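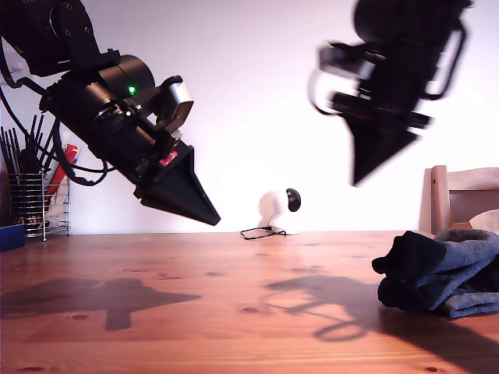 Base isolation retrofit notes, Desisano Library annex

1/ Finished reading the retrofit report for the Desisano Library annex. Two-story unreinforced brick on a rubble footing. The owner picked base isolation over shear walls. Posting the parts that may help others with similar buildings.

2/ The isolators are lead-rubber bearings, 65 of them, one under each pier. Rubber and steel layers carry the vertical load. The lead core yields under side load and takes energy out of the motion.

3/ Design displacement is 13 inches in any horizontal direction. The moat around the building has to stay clear for that full distance. No planters, no bike racks, no conduit strapped to the retaining wall.

4/ Utilities crossing the moat are where I would spend review time. Gas, water and sewer all need flexible loops or ball joints rated for the full displacement. The first drawing set had a rigid 4-inch sprinkler main going straight across. Anselmo Paucar caught it in plan check.

5/ Load transfer sequence: needle beams through the wall, jack, cut the pier, set the bearing, grout, release. Adjacent piers were never open at the same time. Settlement limit between neighbors was 1/8 inch. The crew stopped twice on the north wall and re-shimmed.

6/ Prototype bearings were tested at Premon in April. Highest test load was 500 kips with three full cycles at design displacement. One bearing showed a bulge in the cover rubber and was rejected. The replacement passed.

7/ The diaphragm above the isolators matters as much as the bearings. If the piers can move separately, you have a lot of expensive rubber under a pile of brick. The annex got a new concrete slab, doweled into the old walls with 1,655 epoxy anchors.

8/ Anchor pull tests were mixed. The soft lime mortar on the west side failed early, so Ruwan Karunaratne changed the detail there to through-bolts with exterior plates. They show from the street. The preservation reviewer accepted them painted.

9/ Isolation did not remove the parapet work. Floor accelerations drop a lot but not to zero, and a loose parapet over a sidewalk is still a hazard. Braces at 6 feet on center, tied to the roof framing.

10/ Asked earlier: why not fluid dampers? Zurkura priced a hybrid scheme with dampers at the corners. It cut displacement and raised cost, and the site already had room for the wide moat.

11/ Open item for me is the stair at the east entry. It hangs from the building and slides on a plate at grade. The report gives no cleaning schedule for that plate. Grit will change the friction.

12/ Next thread will be the Kumarasinghe warehouse. Tilt-up panels, wood roof, wall ties only. Much cheaper job.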